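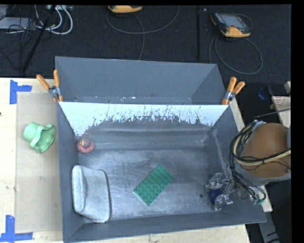 Scuffed grey storage bins - worth cleaning up or just replace?
Posted by Masanja, Thursday

1,629 views | 2 shares

I've got two of the big grey bins standing one behind the other on the table and the front one is in a state. The white band along the inside of the back wall has worn ragged at the bottom, with grey showing through, and it's lowest in the left corner. The floor is scratched all over with cloudy smears. There are also pale flecks along the bottom seam of the one behind.

It only holds odds and ends: a green building-block plate, a light grey fabric pouch, a dark blue ball, that kind of thing. I'd like to keep using it if the mess on the floor will shift. What would you try first?

Dranoletti wrote:
Warm water, washing-up liquid and a soft cloth. Take everything out, leave it soaking for a bit, then wipe. Smears often lift, scratches won't. I wouldn't touch the white part until you know what it is.

Daltitz wrote:
Disagree about leaving the white. If it's coming away in patches it will keep coming away and you'll find bits in everything. Scrape the edge back with an old bank card until it stops lifting.

Dranoletti wrote:
And if it's a coating, you've made a bigger patch. Mine was like that and I wish I'd left it alone.

Daltitz wrote:
Mine came up fine. Depends on the bin, I suppose.

Sadano wrote:
Do the flecks first, dry, with a paintbrush or the narrow vacuum nozzle. If you wet them they turn to paste in the seam and you'll be there all evening with a cocktail stick.

Masanja wrote:
Thanks. Brush first, then soapy water, and I'll try the card on one small bit in the corner. The ridges at the foot of the back wall look a pain to get into.

Sadano wrote:
Old toothbrush, go along them and not across.

Daltitz wrote:
Or put a mat in the bottom and stop looking at it.

3 comments from readers

Fabrice Rolland: Did the same job in September with bicarb paste. It left a film and I had to rinse twice.

K.: A rubber mat is the best answer on here.

Fabrice Rolland: Until you need to lift it out to clean under it.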